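Against the Mixed Parts Box

The usual advice for small-batch electronics assembly is to buy a good parts box with many lidded compartments. I think the advice is wrong for anything that has wires on it. Compartments suit screws, washers and loose resistors, which are small and rigid. A cable is neither, and a harness with several branches will not stay where it is put.

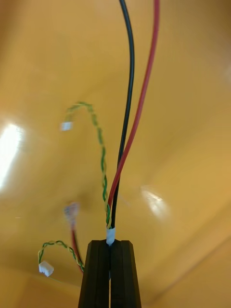 Reading time: 2 min

A branched harness has at least two kinds of conductor in it. The thick insulated power wires, usually a red and a black, hold a curve of their own. The thin twisted pairs, green and yellow in this case, hook over and hang wherever the connector on the end takes them. A short wrap of white tape holds the bundle at one point and does nothing for the rest of its length. Put this in a compartment with a lid and the pairs fold under the power wires. When the harness comes out again, the load goes through the connector, and the crimp is the weakest joint in the assembly.

My position is that harnesses, short jumper cables and bare boards should be kept in shallow open bins, one type of part to a bin, with the bins laid flat on the bench. Ardalan Shojaei argued the opposite in a January note for Postach, on the grounds that open bins waste bench area and collect dust. He is correct on both points. A flat layout takes up far more surface than a stacked cabinet. On a line running 4,000 units I would accept his reasoning, as the parts would arrive on reels or in trays anyway. On a run of 200 the bench area is cheap and the rework is expensive.

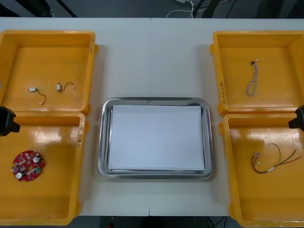 Depth matters more than floor area. A bin with low walls lets the hand come in from the side and close on the connector body. A deep bin forces a reach from above, and from above the easiest thing to hold is the wire. The same applies to populated boards, which should be lifted by the outline and never by a component.

Marking is the second requirement. I prefer handwriting on the rim, or on a strip of tape along it, to a printed label on the front wall. The rim can be read from a standing position, and tape can be replaced when the part changes. Amirhossein Najafi, who set up the benches at Jimton, objects that handwriting varies between shifts. A marker and a fixed list of part names deal with most of that.

The third is a neutral place in the middle. Parts taken from a bin need somewhere to go that is not another bin. A metal tray will do. Anything left in it after 15 minutes goes back to its own bin or to inspection.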